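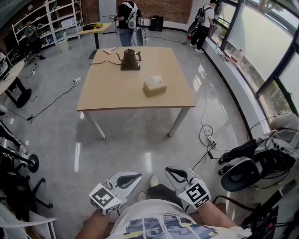

PRAROV, January

I promised readers of this page that I would write up the Merka handheld grippers once our crew had lived with them for a while, and then the holidays came and went and I kept putting it off. So, with a pot of tea beside me and the afternoon more or less to myself, let me try to do them justice.

For anyone new: I run the demonstration floor at Kovley, where we record people doing everyday kitchen and packing jobs so that robot arms can be trained to do them later. You take one gripper in each hand and do the job with those in place of your fingers. Pick up a kettle, set it back on its base, move a little cardboard box across the table, and again. The Merka pair costs us 1,445 with the marker cubes and a spare set of fingertip pads, and I'll say right away that I think it's money well spent, though I have my grumbles.

The good things first. The pads are black and curved, and I was suspicious of the curve until I tried a gooseneck kettle with them. A thin handle used to twist away from us all the time with our old flat tips (oh, the noise that made!), and these hold it nicely if you come at it from the side. Small cartons are easy too. The marker cube sits near the base of each gripper, and it took me a morning to stop knocking the two together when my hands came close. Fotini Sotiropoulos, who has smaller hands than I do, never had that trouble, but she finds the squeeze a bit stiff and has asked for the lighter spring. Merka sells one. It ought to be in the box.

What I really want to talk about, though, is what the work feels like now, as that's the question I get from friends in other shops who are thinking of doing the same. Most of our crew came over from the packing hall at Abdelaziz when the line there was automated, and I was one of them. Some of us had mixed feelings about teaching machines the kind of job we used to have, and I won't pretend those have all gone away. Prodromos Karras still brings it up at lunch, and he's right to. On the other hand, my knees are happier than they've been in years, I'm on my feet by a table and can sit down between sessions, and somebody wants to know how I do a thing and why. In the packing hall I was asked how fast.

It is tiring in its own way. We aim for 50 good takes in a shift per person, and when we tried for 100 in the first month people's thumbs were sore by mid-afternoon and the takes got sloppy. Myrto Mavromatis went to the office about it and got the number cut, with a proper break written in, and the recordings got better the same week. If you buy these for your own people, please settle the breaks before you settle the target. I'd also want pay that reflects the fact that it's skilled work. Ours went up a little in the fall, after some asking.

Now the grumbles. The grips have no strap, so you carry the full weight in your fingers whenever you stop to chat or wait for the next setup. The manual is thin and the section on cleaning the pads is two sentences long (we use a damp cloth, nothing fancier). And nothing in it says a word about the room, when the room is half the job. Give yourself a table you can walk all the way around, good daylight if you can get it, and keep after the cables, because you'll be looking at your hands and not at your feet.

As for wear, we're past 2,000 takes on the first pair and the pads have lost a bit of their bite at the very tips. I can still lift the box cleanly, but the kettle wants more care than it did. I've put the spare pads on the second pair and will report back in the spring.

Would I buy them again? Yes, gladly, and I'd order the lighter springs at the same time. If anyone has worked out a decent wrist strap, do write to me, I'd love to copy it.

Ourania Alexiou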